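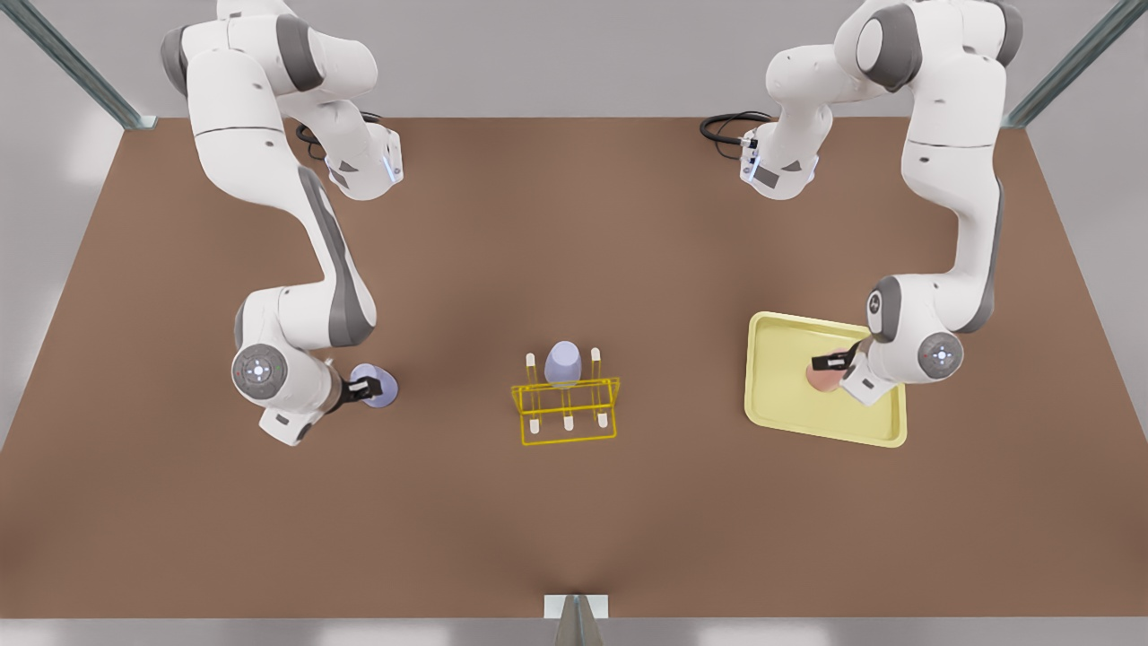
A big, clear tabletop with the rack in the middle and a tray to the right.

How to Set Up a Drying Rack Station for Homemade Soap

If you've just unmolded your first batch of soap, congratulations! The hard part is done, and what's left is mostly waiting. But where your bars wait makes a real difference, and I love this part because it costs next to nothing and you can set it up in one evening.

What you need

A sturdy table you can spare for a month or so
An open wire rack (coated is best, bare metal can leave orange spots on the soap)
A shallow tray for trimmings
Parchment paper
A kitchen scale
A notebook

Step 1. Pick the spot
Look for moving air and no direct sun. I started in the bathroom, which was a terrible idea (so much steam!), and moved everything to the spare room in October. My bars got harder much faster in there.

Step 2. Cut and trim
Cut your loaf while it still feels like firm cheese. Run a vegetable peeler along the edges and let the curls fall into the tray. Save them! A full tray of trimmings makes a lovely confetti soap later on.

Step 3. Load the rack
Stand the bars on their narrow side and leave a finger's width between them. Fengying Yan, who taught me to make soap, packs hers closer and turns them every 3 days. I'm too forgetful for that, so I go for wide gaps.

Step 4. Weigh one bar
Choose one bar from each batch and write down its weight once a week. When the number stays the same 2 weeks in a row, you're there. My 400 gram test slab took about six weeks, and an olive oil batch can want a lot longer.

Step 5. Label everything
Tuck a strip of parchment under the first bar in each row with the recipe name and the day you cut it. You think you'll remember which one is lavender. You won't, trust me!

A few extra tips

Keep strongly scented batches at opposite ends of the table, or your plain bars will pick up peppermint.
If white powder shows up on top, that's usually soda ash, and it wipes off with a damp cloth.
Wrap finished bars in paper so they can still breathe.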